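Open Day at Drovcombe: An Afternoon With the Little Yellow Arm

I went in November, mostly for the free coffee, and stayed until they turned the lights off. 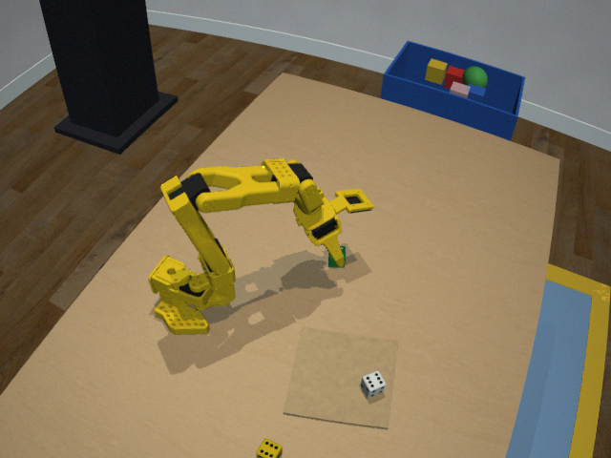

So do you need to know how to code before you can try one of these?

Not at the beginner tables. Divya Kartha, who ran mine, handed me a game controller and told me to pick up the cube. In the simulator, of course (they let you loose on the real hardware later, once you've stopped slamming things into the table). My first try, I closed the gripper on thin air. My second was worse!

The practice world is plain stuff: a yellow arm, a green cube, a couple of dice, a blue bin of toys past the far edge of the table. I got weirdly attached to it. After 40 minutes I could put the finger down next to the cube without holding my breath, and the kid beside me was already miles ahead.

Satish Warrier gave the talk upstairs. His team at Neltutex has logged 2939 practice runs this year, and he played a few of the bad ones on the big screen, which got the loudest laughs of the day. He wants people to see the misses – I liked him for that.

They're doing it again in spring, with 32 seats at the controller tables. Get there early, and eat first, as the cafe closes at three.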